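Gratberg Open Studio Board > Drawing and Printmaking > Paper, again

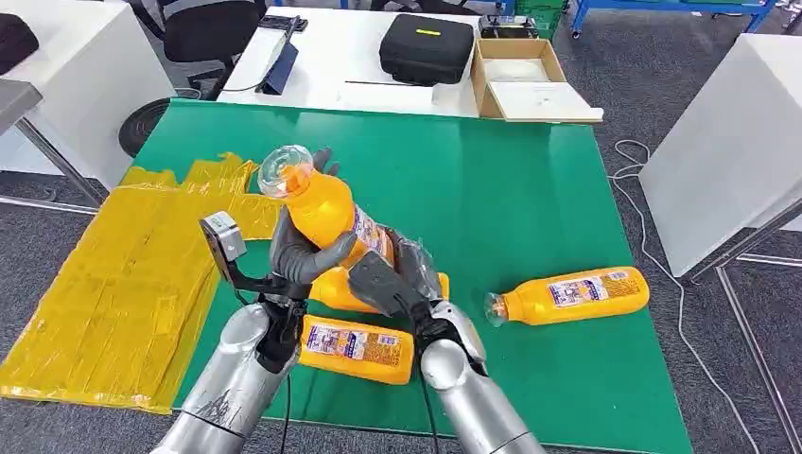 Thread last edited by moderator: Sunday, 9:14 pm

inkypete
Has anyone used the Hindent 200 gsm for long poses? The shop on Clindow Street is clearing it out and I bought two pads before I thought to ask. First impression is that it takes charcoal the way a windshield takes rain. I did a forty-minute seated pose and by the end most of her left leg was on my sleeve.

marguerite_k
You have the smooth side up. Every pad of that stuff I ever owned was bound with the smooth side facing you. Flip the sheet.

inkypete
Flipped it. Now it looks like I drew her on a waffle.

Onni Ikonen
The rough side is fine for compressed charcoal if you stay large. Vine, forget it. I used the same paper for a whole winter of Sunday sessions and still have a stack. The drawings are bad but the paper has held up.

tallbarn
Going to disagree with everybody. The smooth side is a perfectly good surface for pencil and always was. People buy it for charcoal and then complain. You wouldn't buy ice skates and complain about the stairs.

marguerite_k
The cover says "for all dry media," tallbarn. In pretty big letters.

tallbarn
The cover also has a drawing of a horse with five legs on it, so I don't know how much weight I'd give the cover.

Onni Ikonen
That's a tail.

tallbarn
It has a hoof.

quietlife47
Can I ask a beginner question in the middle of this? Do you all spray at the studio or at home? I sprayed in the hallway last week and a man came out of the pottery room and just looked at me.

marguerite_k
Outside, by the bike rack. Hold the can farther off than you think you should and do two light coats. One heavy coat will turn your midtones to soup.

inkypete
I don't spray at all. I put a sheet of glassine between the drawings and hope for the best.

tallbarn
We know, Pete. We saw the leg.

Onni Ikonen
Back to the paper. Suominen makes a laid sheet that does everything inkypete wants and costs more than my shoes. I'd split a pack with somebody. There's a faint line pattern that shows when you rub the side of the stick over it, which some people hate.

marguerite_k
I'm some people. It makes every model look like she's standing behind blinds.

quietlife47
I kind of like the blinds look?

marguerite_k
You're young.

inkypete
I'd go halves with you, Onni, if you can wait until August. I've already spent this month's paper money on waffles.

Onni Ikonen
August is fine. Quietlife, do you want a few sheets to try first? I can leave them in the flat file, second drawer, with your user name on them.

quietlife47
Yes please, thank you!

tallbarn
If anyone is giving up on the Hindent I'll take it off your hands. For pencil. As intended.

inkypete
You can have the pad I haven't opened. The other one has a leg in it I'm still working on.

Posts in this section: 1,227
Log in to reply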